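Tinby's old seed library opens its drawers again

Gardeners in Tinby have their seed library back, and what a return it has been! The doors opened at ten in the morning, and well before lunch the queue had gone past the bakery and halfway down Quansah Street, with people clutching paper bags, jam jars and in one case a whole dried sunflower head.

The library closed when its old room above the post office was sold. It has now moved into the ground floor of the Hasta reading rooms, with far more space and a proper cool cupboard at the back. Members have spent the months since spring sorting what was in storage, and they have come out with 178 kinds of vegetable, herb and flower, 17 of them beans that were first saved in gardens within walking distance of the town.

"I grew up on the purple climbing one," said Jeptoo Mfinanga, who runs the library. "My aunt had it up the side of the house. When we tested the old packets I was sure they'd be dead, and then up they came, nearly all of them. I rang everybody I knew." 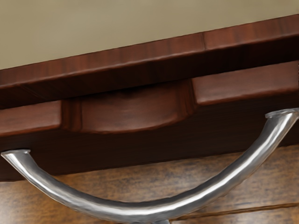 Do you have to bring seeds in order to take some home? Newcomers can take up to five packets without giving anything, and are asked to save a few seeds from their best plants and return them at the end of the season.

Roughly 300 people joined in the first week, many of them new to growing. Umesh Dixit came in for tomatoes for his balcony and left with tomatoes, two sorts of lettuce and a squash that he admits he has no room for (it's going in his brother's garden, whether his brother likes it or not).

The library is also starting free evening classes on cleaning and drying seed, taught by Orathai Rojanasak. The first deals with peas and beans, the easiest to save, and the next moves on to tomatoes and the messy business of jars and pulp. Places for both can be booked at the desk.

Packets of broad beans are going out now for November sowing. The library is open every morning until one, and spare envelopes are very welcome.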